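Search this diary
Enter keywords
Go

December 16, 2022

Day two of clearing the room. Started at 9 with the long shelf under the window, as it had the worst dust. Books came down in runs, left to right, each run wiped along the top edges and put back in the same order. I did not sort them. Sorting is a separate job and I have put it down for February.

The cloth was a microfibre one, barely damp. A wetter cloth leaves a tide mark on the cheaper paperbacks, as I found out in the old flat. Six changes of water in all. The far end of the shelf was cleaner than the near end, which I put down to the draught from the door.

Curtains: left hanging. I ran the brush attachment down both sides on low suction and shut the window afterwards. Gudrun Steinbach holds that curtains should come down twice a year. Mine have come down once since I moved in, and one hook has never sat properly again.

The kettle was next. It has lived in this room since the kitchen sockets were rewired and I have got used to that. Descaled with citric acid, 30 grams to a full fill, boiled, left standing while I did the skirting, then two plain boils to rinse. The limescale here is the flaky sort and most of it lifts without scrubbing. The lid hinge still clicks. I looked at it and left it.
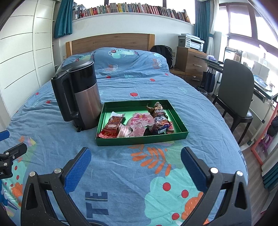
The snack tray I went through for dates. Most of it came from Junpei Iwasaki, who posts a box every winter and pads out the corners with sweets. One packet from the last box was past its date and went in the bin. The tray itself was washed in warm water and dried before anything went back on it. Note for next time: crisps on the outside, small things in the middle, otherwise they end up under the bed.

Bedding stays until the end of the week. The cherry duvet cover takes nearly a full day to dry indoors at this time of year and the Pengate dehumidifier is on loan to Genalyn Evangelista. Turned the mattress end to end before lunch. Checked the slats, tightened 2 bolts at the headboard, a quarter turn each. The creak has gone from the left side and is unchanged on the right.

Printer: ran the head clean, printed a test page, magenta faint. Ran it again, same result. Will not run it a third time as it drinks ink. The top drawer underneath it was sticking, so I rubbed candle wax along the runners. Better, though it still needs lifting slightly for the last bit.

Not done: inside the wardrobe, the window frames, the cable behind the desk. Stopped at 6 with a sore shoulder.

Comments

Surachet Mahawong
Candle wax collects grit after a few months. Dry soap is the same but wipes off more easily.

K. Minami
If the magenta is still faint, leave it overnight and try once more in the morning. Mine came back that way.

Gudrun Steinbach
Twice a year. I stand by it.

Last updated: same evening, bolt size removed (I had it wrong)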